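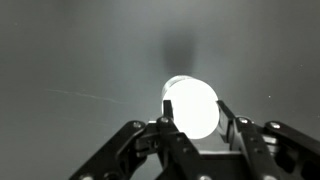 The Tirngate grasping set is open for contributions from all partner sites until the end of the month, and the working group wishes to clarify the acceptance rules before further episodes are uploaded. Several sites have asked whether overexposed wrist views should be discarded. They should not be discarded on that ground alone. Where the object has gone almost completely white, as with the cylinder between the fingers here, the view may be kept provided that the outline of the object and both fingertips can still be made out. Please enter "bright" in the lighting field so that such episodes can be weighted separately in training.

On Thu 29 December, Nazmiye Taşdemir wrote:
> The Nirkberg site has completed its first 200 episodes
> for Trisus. In 11 of them the object shows no surface
> detail at all in the wrist view. May we submit these,
> or must they be recorded again? We would also like to
> know if failed grasps count toward the site quota.

The 11 episodes may be submitted as they stand. Failed grasps do count toward the quota — the model needs them — but each must carry a failure label and must run until the arm has returned to its start position. Episodes trimmed at the moment of failure will be sent back.

Sites that have not yet moved to version 3 of the Sirko labeling form are asked to do so before their next upload. Files labeled with the November version will no longer be accepted.

Data Coordination, Trisus Working Group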